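Keeping samosas crisp for a counter display — how long do they really last?

Posted in Small Food Business > Snacks and Takeout

pilar_k

I run a small snack counter inside a bus station, open from 6 in the morning. We sell samosas, spring rolls, and a few sweets. The fried items are made at a shared kitchen called Umwood and brought over by van, which takes 19 minutes if traffic is normal. By the time I open the trays the samosas on the bottom are soft, and by late morning all of them are.

I have tried foil over the trays and I have tried a clean towel. Foil was worse. I have a heated display case made by Sterkholm, bought used, with one shelf and a water pan at the bottom. The person who sold it to me said the pan should always be full. Is that right for fried pastry? Customers have started asking if they are from yesterday and they are not.

I can't fry on site. The lease doesn't allow it. I do have one small countertop oven and a decent amount of shelf space in the back. Volume is 384 pieces in a busy week, less in April when the college is out.

2 replies — sorted by oldest

Achilleas Sarantis
Member, Small Food Business

Leave the water pan dry. The pan is meant for things like rice, steamed buns, and cut meat that dry out. With fried pastry you are steaming the crust. Take the pan out completely if the case allows it and open the vent at the back, if yours has one. Some of the older cases have a sliding plate that people tape shut to save on electricity, so check for tape.

The van is the bigger problem, though. Hot samosas stacked in a closed tray will go soft well before the 19 minutes are up. Let them sit on wire racks at the kitchen before they are packed, in one layer, with air underneath. I would then change the order of the work. Fry them at the kitchen until they are pale and just set, cool them, refrigerate them, and bring them over cold in an insulated box. Finish them in your countertop oven in small batches, on a rack set over a sheet pan. Ours take a bit longer than spring rolls because the filling is dense. Use a probe thermometer in the middle of the filling and follow whatever reheating temperature your health department gives you.
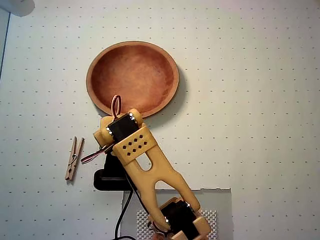
Posted by Achilleas Sarantis
edited once, to add the part about dough

The dough matters too. If your kitchen is using a soft dough with a lot of water it will never hold. Ask them to rub more fat into the flour and add less water, so it feels stiff when it is rolled. It should also rest covered before rolling. Frying needs to start at a lower heat than most people think. A hot start gives you bubbles on the outside and a raw layer inside, and that layer is what turns leathery an hour later.

Filling should be fully cool and on the dry side. Peas from frozen hold a lot of water — cook them in the pan until it is gone before the potato goes in.

For the counter, put out small amounts. I keep no more than 6 of each kind in the case at a time and bring out the next batch when there are two left. It looks emptier than people are used to, but sales did not drop for us.

dmt_snacks

I agree about the water pan. I don't agree about half frying. We tried it for a month and the staff kept mixing up the finished trays with the pale ones. If you do it, label everything.

We buy ours frozen from Kamath and bake them, and they are okay. Not as good as fresh. Spring rolls are fine that way.

Don't put chutney in the bag with them either. Separate cup with a lid.

pilar_k

There was tape on the vent. I took it off this morning and emptied the pan. I will talk to the kitchen about racks first and the dough after that, one thing at a time. Does anyone know if the Sterkholm case can take a second shelf?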